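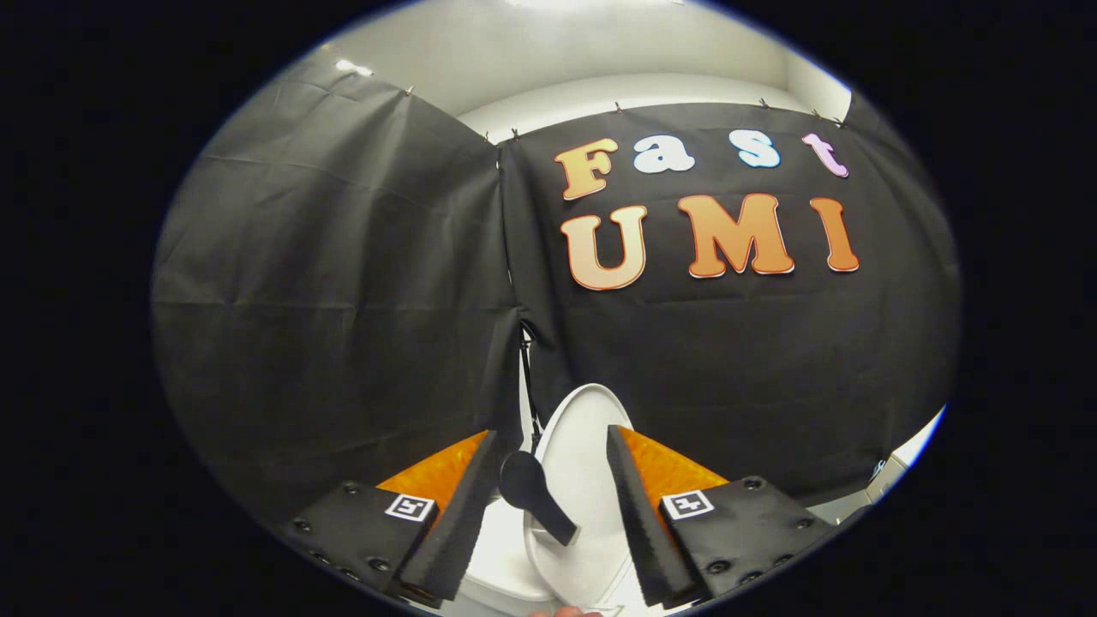

Figure 4-1. Wrist camera view with the gripper open in front of a spoon-shaped object and a white oval lid.

4 Recording a demonstration with the hand-held gripper

4.1 Scope

This section covers hand-guided recording with the Flesus gripper. The operator performs the task while holding the tool, and the Pustero software stores the video and finger data for later training. For recording by remote control, see Section 5.

Revised April 27, 2022. Applies to Pustero recorder version 2 and later.

4.2 Before you start

Complete the lens calibration in Section 3. If the camera has been removed or its mount loosened after calibration, repeat Section 3 in full.

1. Charge the battery to at least 38 percent.
2. Check that a square marker is fixed to the front of each finger mounting block. Both markers must lie flat, with the white border fully visible.
3. Wipe the markers and the lens with a dry, lint-free cloth.
4. Open and close the fingers by hand. Travel should be smooth from end to end.
5. Check the screws on both mounting blocks. Tighten any loose screw with the supplied driver.

CAUTION: Keep fingertips away from the gap between the blades when closing the gripper. The ridged inner faces can pinch skin.

4.3 Preparing the work area

1. Clear the work surface of items that are not part of the task.
2. Place the task objects within arm's reach. Small or thin objects may be rested against a larger one if the task calls for it, as with the black object and white lid in Figure 4-1.
3. Turn on the room lights and leave them at one level for the whole session.
4. Hang backdrops if the room has windows, screens or foot traffic behind the work area. Clip the fabric along its top edge. Printed or cut-out lettering on a backdrop is acceptable, and wrinkles do not need to be removed.

NOTE: Tracking depends on fixed detail in the background. A large area of plain dark fabric close to the camera can cause loss of tracking. If this happens, step back or leave part of the wall uncovered.

4.4 Recording

1. Start the recorder and select the task name. The default session name is Cunha followed by a number.
2. Hold the gripper still at the start position until the status light turns green.
3. Confirm in the live view that both finger markers are visible. The image is circular with black corners — do not crop it.
4. Press the trigger button once. Recording begins.
5. Approach the object with the fingers open. Line up the opening so that the part to be gripped lies between the two blades.
6. Close the fingers at a steady speed. Stop when the object is held, and do not squeeze further.
7. Carry out the task at normal working speed. Avoid sudden wrist turns.
8. Release the object, move clear of it and hold still.
9. Press the trigger button again to stop.

Keep the free hand out of the work area unless the task requires it. A fingertip at the lower rim of the view does not affect the recording, but a finger over either marker does.

4.5 Number of demonstrations

Record 200 demonstrations for a single-object task. Move the objects to a new position and angle before each one. Do not record the same layout twice in a row.

Failed attempts should be marked with the Reject button before the next recording is started. Rejected files stay on the drive but are left out of the export.

4.6 Checking and export

1. Open the session in the Berari viewer.
2. Play back the first and last recordings. The finger width trace should follow the blades without jumps.
3. Review any file flagged with code 797 (marker not found). If the gap falls during the grasp, reject the file and record it again.
4. Select Export and choose the target drive.
5. Wait for the export message to close before removing the drive.

CAUTION: Removing the drive during export can damage the session index. See Section 8.2 for index recovery.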